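The left hand stopped closing in June

We have been running the fruit task at Lesside since spring. The robot is a two-armed one with a hand on each side, and the job is to lift bunches of fake grapes out of one crate and put them in another. It went well for weeks. Then the left hand started letting go.

The first time, the arm reached in, the hand closed, and the bunch slid out before it cleared the slats. I put that down to a bad grasp point. The next few runs were fine. By the afternoon it was missing one in three, and the log said every single grasp had succeeded.

That last part bothered me more than the drops. The software decides it has hold of something from motor current. If the current passes a set level while the fingers are closing, it reports contact and moves on. Our level was 635, a number left over from the Nekero demo, where the objects were hard plastic blocks. I had never changed it.

I lowered it to see what would happen and the hand began reporting contact with nothing in it. So I put it back and went looking for something mechanical.

I ran the thumb by itself through 70 open and close cycles with the arm parked. It was clean at the start. From cycle 37 on, the current climbed each time, and near the end it was passing 635 with the thumb well short of closed. The joint was dragging as it warmed up, and the controller took the drag for a grape.

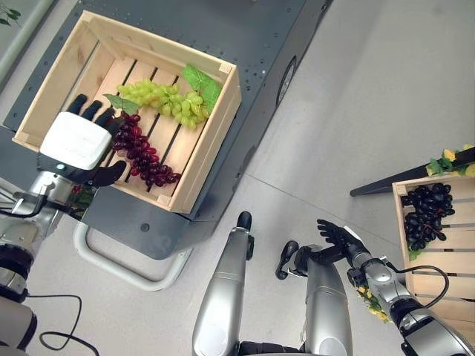 Why didn't the robot stop when the grasp failed?
Because the check runs once, at the moment of closing. After that the arm is free to move, and nothing looks at the hand again until the release step.

I should have caught that in review. A drop is harmless with fake fruit. With the glass jars Gromia wants us to try next, it would mean broken glass on the floor and a robot still moving its arms above it.

I took the thumb joint apart the next morning. One of the cable guides had shifted and the cable was rubbing on its edge. There was a flat worn spot 7 mm long. Caputo, who supply our spare cables, had one on the shelf, so the repair itself took less than an hour – most of that was getting the back housing on again without pinching anything.

Changes since then:

The contact check now uses finger position as well as current. If the thumb stops early, it has to stop in the range we measured for that object.

The check repeats during the lift and again before the arm crosses to the other crate. A failure at either point pauses both arms and waits for a person.

Both hands run a short set of empty cycles before the first task of the day. If the current drifts upward, the robot won't start.

The right hand has been through the same test and shows no drift. I have ordered a second cable for it anyway. The old one from the left is in a bag in my desk drawer with the run number on it, and the jars are on hold until the new checks have been running for a few weeks.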